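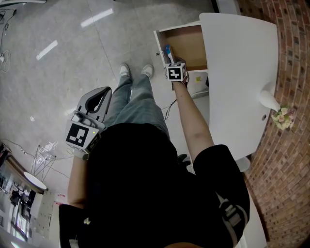 Figure 3. Gripping an item in an open drawer while standing.

3.2 Storage habits at home

We asked 84 households in Kekcombe where they kept small items in daily use, such as keys, tape and spare batteries. Of these, 74 named a drawer as the main place, and seven used a shelf or a hook. The rest gave no fixed place. Drawers near the front door held the widest mix of things. Grewal and Gagnon coded the answers separately and settled differences by discussion. Households that had moved within the past year were more likely to report searching in two or more rooms before finding an item (see Figure 3 for the standing reach). Answers on kitchen drawers are treated in Section 3.3.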